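5 min read

Notebook, September
Clorport scene pack, trial license, first proper go

Picking up from the half page I left before the break. The trial runs out in 12 days and I have spent a fair part of it so far installing things, so this entry is meant to be the useful one.

For anyone joining late: Clorport sells furnished rooms. You pay, you download, and you get a simulated apartment with a Franka arm already bolted to its table, plus a library of household objects to put in front of it. Flosstead wants to know by the end of the month whether we should buy seats or keep building our own rooms in the evenings like hobbyists. Our own room is called Catterall. It has four walls and a table, and one of the walls is only visible from the outside.

Install

Went fine on the second machine. On the first one it wanted a driver newer than the one we have, said so in a red box, and then installed anyway. I let it. The demo scene opened with no textures and a robot the color of bubble gum. Moved to the second machine and have not looked back.

The download is 60 GB. The product page says "lightweight." I suppose that depends on what you are used to carrying.

First scene load

Cold start took 210 seconds from click to a room I could move around in. I timed it twice, as the first number annoyed me. Second load of the same scene was quick enough that I didn't reach for the stopwatch. So there's a cache, and it works, and it would have been nice of the manual to mention it.

Used the room they call Falness for everything today. Falness is the one on the front of their brochure, and I wanted to see if it held up once you leave the brochure's viewpoint. It mostly does. There is an open door with a wood floor carrying on into the next room, there are pictures on the wall, there is a counter with odds and ends left on it. Somebody on their side cares about rooms. The black floor between the furniture is a strange choice for a home, but I've rented worse.

Arm brought down low over the gray tabletop, piggy bank beside it:
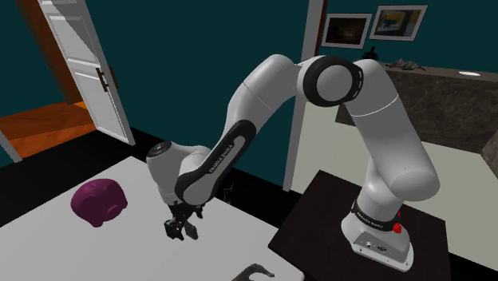
Objects

The library is sorted by some system I haven't cracked. The piggy bank is under "storage." Antlers are under "decor, organic," next to a folder of bread. Search works on exact names only, so you need to know what they called a thing before you can find out what they called it. I ended up scrolling with one hand and eating lunch with the other.

What I do like is that you can drag an object in and it arrives at a believable size and settles on the table by itself. In Catterall everything arrives either as big as a bus or under the floor, and we have a script for that, and the script has a script.

Collision shapes are where I'd start being picky. The default setting wraps each object in something simple, which is fine for a round pig and hopeless for anything with branches. With antlers you get an invisible boulder, and the planner goes politely around it at a great distance. There is a finer setting, buried two menus down, which follows the tines much better and costs you in speed. I switched it on for the antlers only and left the rest alone. Per-object control is a real point in their favor. Please nobody turn it on for the whole scene, I did that before lunch and the physics went off to think about its life.

Things that came up while setting out the second layout, in no order:

Undo covers moving an object but does not cover deleting one. Learned this the usual way.

The gripper speed slider has no units. I asked their support and got a cheerful answer back within the hour, also without units.

Scene files are plain text and diff nicely. I take back one of the things I said in the last entry.

Saving under a new name quietly keeps you in the old file. Check the title bar before you change anything you care about.

The second layout has more on the table, with the antlers at one end and the pig moved to the back, snout toward the gripper. I put the candlestick near the front edge on purpose, as tall thin things on a small foot are what our own room gets wrong most often (they wander). I left the gripper pointing down between the antlers and the little black gadget and went through the camera list from there.
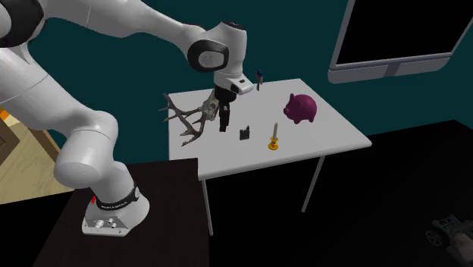

Camera presets are decent, and you can save up to five of your own per scene, after which it asks you to upgrade. That is the first place today where I could feel the price list breathing on me. We use more than that on a normal job. It can be got around by editing the scene file by hand, which I mention purely as an observation about text formats.

Lighting I have no complaint about for our purposes. The table and the arm are bright, the floor stays dark. If someone wants morning sun there's a panel for it, and I haven't opened the panel.

Cost, as far as I understand it

Seats are yearly, rooms are extra, objects come with the rooms except for the ones that don't. I have asked for that in writing. If Falness plus the object library comes in as one line on the quote then I'm leaning yes for two seats. If the candlestick is a separate line I'm going back to Catterall and finishing the fourth wall.

Still to do before the trial ends

Swap our own gripper model in for the stock one. The manual gives this a single paragraph, with a typo in the command.

Run the same pick in Falness and in Catterall and compare the logs side by side, same seed.

Find out if the cache survives a restart.

Left the second machine on with the antler layout open. It's saved as falness_b, and if the title bar says anything else, close it without saving.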